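四、临时安置点里的日常：我在Clumham看到的东西

4.1 先说说这地方是怎么来的

写这一节之前我犹豫了挺久，因为前面三节都在跟登记数据较劲，到这儿忽然要讲人怎么过日子，口气一下子就松了。审稿的朋友大概会皱眉头，不过我还是想按自己田野笔记的样子来写，笔记本来就是乱的。

Clumham安置点在Lundville港的北边，隔着一条货运铁路。按照市政厅给我的那份表，登记在册的有1,280人，住在原来的冷库和后来加盖的板房里。我在那儿待了14周，租的房子在铁路另一头，每天早上走过去，赶在发早饭的队伍散掉之前到门口。队伍里最容易聊天，大家都闲着，又都冷，谁多问两句也不会觉得烦（等到中午发洗澡票的时候就完全两样了，那会儿千万别去问问题）。

我最初的题目很老实，就是想弄清楚“等待”这件事在移民安置政策里是怎么被安排的。文献里讲等待，多半讲的是权力：让谁等，等多久，等的时候给不给说法。这些我都同意，第二节也引了不少。可是真到了现场，我发现住在里面的人很少用“等”这个词。他们说“排着”，说“在号里”，说“我那张纸还在楼上”。楼上指的是港务局借给移民事务处的三楼办公室。那张纸是什么纸，每个人的说法都不太一样，我后来画了一张大表才勉强理顺，放在附录二了。

4.2 “在号里”的三种意思

第一种意思最字面，就是手里有预约号。有号的人可以申请搬进板房，板房比冷库暖和，窗户也能开。号是Prokorura公司管的，他们拿的是市里的服务合同，负责排期、打印和通知。合同本身我只读到公开的那一部分，价格那几页是涂黑的，所以下面凡是涉及经费的地方，我都只谈程序，不谈钱。

第二种意思是被看见。一位在这里住得很久的叙述者（我在文中叫她M）跟我说，没有号的时候她生病也不想去医务室，觉得自己“不在里面”。医务室其实不查号，墙上贴得明明白白，三种语言都有。可是她不去。这件事让我想了很久，制度没有设的门槛，人自己会照着别处的门槛再搭一个出来，这跟我在4.4里要谈的“外溢的资格感”是同一回事。

第三种意思有点难翻译，接近于“轮得到我”。年轻一点的人用得多。比如厨房缺人手，有人会说“我在号里”，意思是他前几天帮过忙，今天该算他一份。这种用法跟官方排期毫无关系，却把官方的词整个搬了过来，连语气都像窗口后面的工作人员。我第一次听到的时候差点笑出声，后来听多了，觉得挺不是滋味的。

4.3 访谈怎么做的

方法部分前面已经交代过一遍，这里只补几点跟本节有关的。我一共做了60次访谈，长短差得很远，最长的一次从下午聊到厨房关灯，最短的只有五分钟，对方被叫去搬毯子，再也没接上。录音都征得了口头同意，书面同意书我也带着，但很多人看见要签字就紧张，签字在他们那里意味着别的事情。伦理审查那边认可了口头同意加见证人的做法，我很感激，不然这一节根本写不出来。

访谈用的语言有四种。其中两种我自己能应付，另外两种靠翻译。翻译里帮我最多的是Kári Blöndal，他原先在港口做调度，语速快得吓人，常常对方还没讲完他已经翻到一半了。我们吵过一次，我坚持要他把犹豫、重复和叹气都留下来，他说那样没法听。最后折中，现场按他的办法来，回去以后对着录音再补。补录音这活儿真的累人！一小时的录音我要花大半天，到后面几周已经攒下一大堆，直到离开Lundville都没补完。

还有一个问题是我自己的位置。我是拿着访客证进去的，证件颜色跟Prokorura的员工只差一点点，远看几乎一样。头两周总有人过来问我号排到哪儿了，我解释了也没多大用。后来我干脆把证件塞进口袋，只在门口掏出来。这么做有没有影响大家对我说话的方式？肯定有，但往哪个方向影响，我说不准，只能把前后两段的访谈分开编码，读者可以自己比较（见附录三）。

编码用的是最笨的办法，打印出来，拿彩笔画。我试过软件，试了几天就放弃了，混着四种语言的文本一导进去就乱。彩笔的好处是能在餐桌上摊开，坏处是颜色不够用，后来“抱怨”和“感谢”用了同一种橙色，只好在边上再打勾区分。有意思的是，这两类话经常挤在同一句里。有人先谢厨房的汤，半句之后就骂起了窗口，中间连个停顿都没有。

4.4 外溢的资格感

回到M的那个例子。我把类似的情况都归在“外溢的资格感”下面，意思是一种资格本来只管一件事，却慢慢渗到旁边的事情里去。预约号管的是搬板房，可是有没有号，影响了人们敢不敢去医务室、敢不敢给孩子报语言班，甚至影响了晚上坐在哪一张桌子。访谈里有19个人主动提到过类似的经历，我没有引导，至少我自己这么认为。

政策讨论里很少碰这一层。九月市议会辩论Clumham去留的时候，我坐在旁听席，听了整整一个下午。支持关闭的一方讲治安和港口扩建，反对的一方讲冬天马上到了，两边都拿人数说话，数字还对不上。Bach区的一位议员问了个我觉得最要紧的问题：关闭以后，手里的号还算不算数？台上的回答是“会有过渡安排”，然后就进入下一项议程了。我在本子上把这句话抄了三遍。

我的看法是，过渡安排如果只写号怎么转，不写那些外溢出去的部分怎么办，人到了新地方还得从头摸索一遍，哪里能去，哪里“不在里面”。当然这只是从一个安置点得来的判断，Clumham又有它自己的特殊之处，离港口近，流动快，外包公司介入得深。换到内陆的小型安置点，情形很可能完全不同，我在第六节会再谈这个限制。

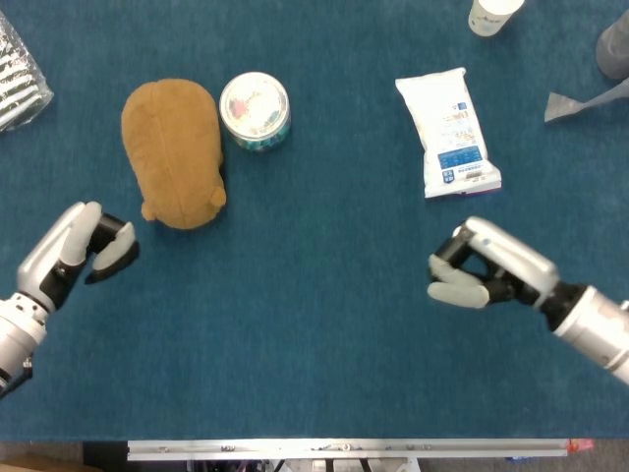
图3 铺着蓝色毡面的桌子，上面有毛绒玩具和几样日常用品，两侧各有一只机械手。

4.5 小结之前的几句闲话

写到这里我又翻了一遍最后那周的笔记，字迹潦草得自己都认不全。有一页只写了“楼上灯亮到很晚”，没写为什么，我也想不起来了。还有一页是M托我查的事情，她想知道自己那张纸到底算哪一类。我回来以后对着附录二的表找了又找，它落在两类之间，哪边都说得通。我把两种解释都写下来寄给她，也寄了一份给Kári，请他念给她听。

下一节转到Prokorura的排期规则本身，材料主要是公开合同和窗口张贴的通知，访谈只作旁证。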